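Chapter 3
The Job After the Robot Gets the Job

When Borkcombe put its first sorting arms on the packing floor in November, the 63 people who worked there were told that nothing would change. By lunch the break schedule had changed. The arms did not eat, so the line no longer stopped at noon, and somebody had to stand beside it with a sandwich.

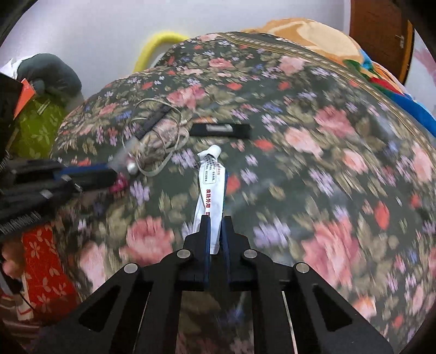

Department of Work and Organization, Mellivside College

Picking up a tube of ointment is a task most of us would leave off a résumé. Getting two narrow fingers to pinch one end of it, on flowered fabric and with a tangled cable lying close by, takes more care than the pay scale has ever admitted.

Zyanya Sandoval had packed small goods at Borkcombe for years. Her new title was "exception handler," meaning she got whatever the arms dropped, squashed or refused to touch. Her supervisor, Estrella Meléndez, got a dashboard with 105 settings and a password that expired.

This chapter asks who gains when a task moves to a machine, and who inherits the leftovers. We begin with Sandoval's first shift in the new job, which started with a box of socks.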